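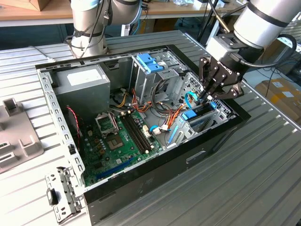 Denise Halvorsrud

The fall ball season opens in August, and the first thing to know is that Vurnura Park has taken away our lower diamond. The drainage crew needs it until the leaves come down. That leaves the league with two fields, one of which slopes toward left in a way that has made several mediocre hitters feel very good about themselves.

So the schedule has changed. Games will run seven innings or 70 minutes, whichever comes first, and no new inning starts once the clock is up. Last year we had no clock, and the Kullirik-Villca game went on so long that the outfielders were playing by the light of the parking lot. Both teams say they won it. The scorebook went home in somebody's cooler and has not been readable since, so the standings will keep showing a tie.

Early games start at 5:45. I know what time most of you get off work. A team can begin with eight players and add the ninth when he finds parking, but the ninth spot in the order is an out until he does. Villca asked if a player who is visible on the road counts as present. He does not.

The other change is the ball. We are switching to the softer one for the coed division, after a spring in which third base became a position people had to be talked into. It doesn't carry as well. The fence at the upper diamond is still 209 feet down the line, and I expect to hear about that distance a good deal more than I used to.

Plineo is back after sitting out the spring. They have new shirts, which are the same green as Kullirik's old shirts, which half of Kullirik still wears. When those two meet, the home team wears whatever it likes and the visitors turn theirs inside out. Please don't write to me about this. I have already read the letters.

Rosters are due before the first practice weekend. Put down the name on the player's license, with the nickname after it if you must. Two different teams turned in a "Moose" last season and both of them were suspended for the same ejection. A late roster means you start the season as the bye team.

Rainouts get posted by 4 p.m. If nothing is up by then, the game is on, whatever the sky is doing over your house. Makeups go on the upper diamond at the end of the schedule - bring a jacket, and bring your own bases back to the shed when you're done. We are short a second base again.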